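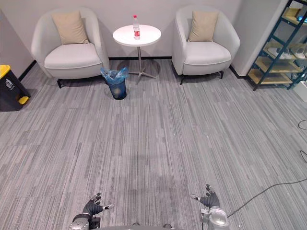 Print | E-mail
Reading time: 2 minutes

Re: [Kikau-tenants] Seating corner, second floor

> The Ramonard quote is in: 600 for two more armchairs to match
> the pair we have, plus 40 for delivery. If we order before the end
> of January they'll throw in the cushions. I think it would
> make the corner a proper meeting spot and take the pressure off
> the Drarkusel room. Any objections?

A few, yes.

I'm not convinced four chairs make a meeting spot. Two armchairs and a round table is a place to drink a coffee. Put four people around a top that size and somebody's laptop is on their knees. Has anyone tried it with chairs from the kitchen first? That costs nothing and we'd know in a week.

I also doubt the pale grey. It looks smart in the Ramonard catalogue, but so did the Buzatu stools, and we paid 300 for those and they were stained by winter. Does the quote say whether the covers come off? I couldn't find it.

And "throw in the cushions" is a bit rich when beige cushions are the first thing people move out of the way to sit down.

What I would support is sorting out what we've got. The bin could live somewhere other than in front of the chairs, where your feet want to go, and people could take their bottles with them. After that, if the Drarkusel room is still overbooked, send round the booking sheet and I'll look at it again.

So a no from me for now. Happy to be outvoted.

Unit 40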